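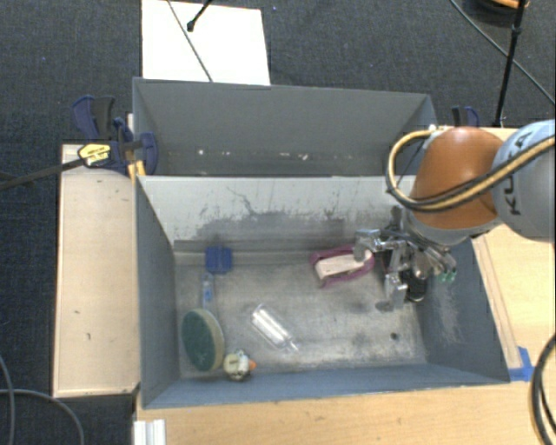 # Forty Kinds of Hinge: A Morning With Cledwyn James

People & Places | Small Business
Home Stories Town Notes Letters Subscribe
Last updated: September

By the time I get to the hardware store in Dornham, a little after eight in the morning, Cledwyn James has already sold a toilet flapper, cut two keys and talked a young man out of buying a very expensive drill. He waves me behind the counter as if I've worked there for years, and moves a box of cabinet knobs so that I can have the good stool.

"You don't mind if I keep working while we talk?" he asks, and of course I don't, though it does mean that what follows was said in pieces over most of a morning, in between customers, and I have had to stitch it back together as well as I can.

He came to the store at nineteen, to sweep up and carry bags of cement out to people's trucks. The plan was to stay until he'd saved enough for a car. "I got the car," he says. "I drove it here every day for eleven years and then I bought another one." He took over the lease when the old owner moved to Canduldale to be closer to her daughters, and she still calls him up when something breaks – usually the same faucet.

What I most wanted to ask about was the loose stock. Cledwyn is one of the few store owners I know who will still sell you one screw. Most places want you to buy a plastic packet of them, and you use two, and the rest live in a kitchen drawer until you move.

"Well, the packets are easier, I'll give them that," he says. "They hang on a hook, they've got a barcode, you can see when you're running low. With loose you've got to know what you have. I've got 797 drawers along that back wall, and I know that number from having to paint the fronts of every one of them, the summer we had the leak. I was so sick of that green by the end of it."

The drawers hold wood screws, machine screws, washers, cup hooks, picture wire, the little brass feet that go under music boxes, and a truly wonderful range of hinges. He pulls a few out for me, and then a few more, and I'm afraid we lose quite a bit of time to hinges. There's a butt hinge with a pin you can lift out with your fingers, and a tiny one meant for a jewelry box that he has been trying to find a home for since before his son was born.

A woman comes in holding half of a window latch wrapped in a paper towel. He turns it over, goes straight to a drawer near the floor and comes back with something that is almost, but not quite, the same. "File that corner down a little," he tells her. "Do you have a file? Take mine, bring it back." She pays 97 cents and goes off looking very pleased with the world.

I ask how many of his files are out in the town at the moment.

"Oh, I don't keep track of them. They come home. One came back after the man had died, his wife found it in the garage with my name on it, and she walked it over here with a pie. I told her she should have kept it. The file, I mean. I was glad of the pie."

He is less cheerful about his suppliers. The firm he always liked best, Lukau, used to take an order for six of anything. Now the smallest carton of the screws he wants is 1,000, and for an odd size that can be a lifetime's supply. He shares some of those orders with a store over in Kumsa, and the two of them meet halfway, in the parking lot of a diner, and divide everything up on the tailgate of his truck. "My wife says it looks like a crime," he says. "We have breakfast after. They do a very good hash."

Does he worry about the big stores out by the highway? He thinks about it while he weighs out some nails for a man building a chicken coop (the man would like it known that it's going to be a big one, with a porch).

"I did, when they first went up. I lost sleep. Then I noticed they were sending me people. A kid in an apron over there would say, we don't carry that, but try James. I sent a fruit basket over at Christmas. And I buy my own lumber from them, so I can't be too proud."

His son, who is sixteen, works a few afternoons and has opinions on the window display. Whether he'll want the store one day is a question Cledwyn says he's careful to leave alone. His own father asked him about the Navy every Sunday for years, and all it did was put him off boats.

It's past noon when I finally get up off the stool. I mention, mainly to be polite, that I have a closet door at home that's never hung right, and he asks how thick it is, and whether the screws have pulled out or just worked loose. I leave with two hinges, a handful of wooden matchsticks to pack the old holes, and a file I've promised to bring back.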